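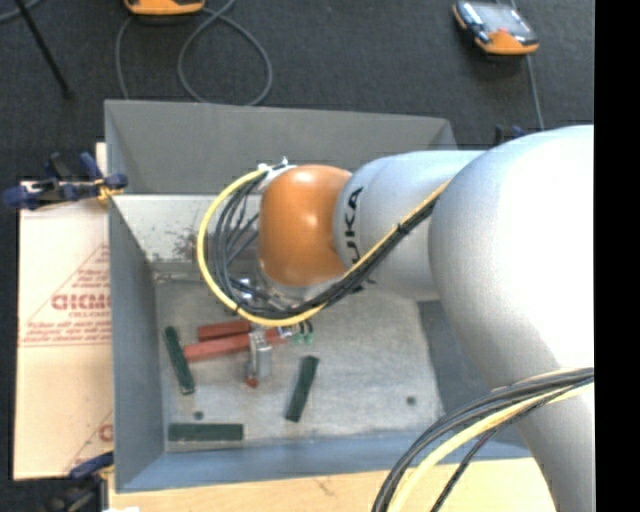 Photo: Herman Osman / Beltesthorpe Picture Desk. Click to enlarge.

Bins, Boxes and Bottoms of Drawers
Gallery 13: Red and Green
Posted by Eldana Derese

Hello again, fellow container people! If you're new, this is the page where I get carried away over bins, tubs, tins and crates and the small stuff that ends up at the bottom of them. Last time it was buttons, and you sent me so many button stories that I was still reading them at the breakfast table on Tuesday with my eggs going cold.

Gallery 13 is a short one as far as pictures go and a long one as far as talk goes. Herman's photo gets the top of the page all to itself and the notes run on underneath, with your letters at the end. Get a coffee.

The bin
Open top, plain gray sheet walls, no fuss. I love a container that doesn't try to be furniture. My mother kept potatoes in a gray bin in the back hall in Stimdale, and I can still hear the noise the last potato made when it rolled from one end to the other.

The floor
Click through to the big version and look at that floor! Scratches, mottled patches, a couple of small dark holes. A new bin has a blank look to it that I can't warm up to. I always turn things over and peer inside at yard sales, and I have been known to pay extra for a good worn bottom (yes, I heard it too).

The green ones
Three dark green blocks. If you grew up with a block set you know that a plain rectangle is the one you run out of first. Arches you have plenty of, and nobody's bridge ever needed that many triangles, but the rectangles are gone before the second floor goes on. My brother and I had a treaty about rectangles. It was written down. He broke it.

The red ones
Red next to dark green is a combination I would never put on a sofa and will happily look at all day in a bin. It's the contrast, I suppose, and also the gray doing its quiet job behind them. When I repainted the shelf in my own workroom I went with gray for the same reason, and now everything I set down on it looks as if I'd thought about it.

The yellow loop
The boldest line in the whole picture, if you ask me, is the yellow cable swinging out to the left. Herman says he never notices color until he's home. I notice it first and everything else later, and that's why he takes the pictures and I write underneath them.

A word on keeping loose pieces

I get asked about this more than anything else, so let me put my own way of doing it down in one place. I have 581 loose pieces in the house at last count — blocks, pegs, dominoes, a lot of wooden fruit — and I only know the number because my niece needed a math project in June and I was the math project.

Keep the container shallower than your arm. If you have to lean in up to the shoulder you'll stop putting things away by the end of the first week. A wide, low bin gets used, and a deep one turns into a place where things go to be forgotten.

Sort by color or sort by shape, and pick one. I sorted by both for a whole winter and ended up with a box that had two pieces in it. Color is faster for kids and much faster for me after supper. Shape is better if somebody is going to build seriously.

Leave the bin partly empty. A small group of pieces on a big floor is a pleasure to pick through. Fill it to the rim and all you can do is dig, and digging is how the ones at the bottom get chipped.

Skip the lid. I know some of you feel strongly about lids. I have a cupboard full of them and not one fits anything I own.

Wipe it out now and then with a damp cloth and let it air before the pieces go back in. Crumbs get in. I couldn't tell you how, but there's always half a cracker.

From your letters

A reader in Prikbridge has kept her dominoes in a fish kettle for longer than she's been married. The rack lifts out, so the whole set comes up at once and she can tip it onto the table in one go. I went straight out looking for a fish kettle. I'm still looking.

Somebody signing off only as "Lower Shelf" wanted to know whether a metal tin is too loud for an apartment. It is! Put a folded dish towel in the bottom and your neighbors will think kindly of you.

And a long, lovely one from a retired teacher who had 59 green blocks in her classroom and no other color, because the order had gone wrong and the school wouldn't send them back. Her kids built hedges, frogs, a swamp, an army tank, and one very long snake that went out the door and down the hallway to the drinking fountain. She has kept one of those blocks on her kitchen windowsill. I asked what she does with it and she wrote back, "I move it when I dust."

Odds and ends

The Nasrallah swap table is back at the Stimdale hall. Bring containers, take containers, and please label anything with a sharp rim. I'll have the enamel basins I couldn't shift last time, and I'm open to offers or to you just walking off with one.

Several of you asked for the button gallery as a print. Herman has the file and will do them in two sizes. Write to us through the contact page and say which you want, and tell us whether you'd like it with my caption or without (no hard feelings).

Gallery 12 is up to 482 comments, a record for us, and most of them are an argument about toggles that I've enjoyed very much. Keep it friendly and keep it going.

Next gallery: sewing boxes, the kind with trays that open out like stairs. I've got my grandmother's on the table already and I haven't been able to close it since Sunday lunch. If you know the trick with the left hinge, I'd love to hear from you.

Previous gallery: Buttons
All galleries
Leave a comment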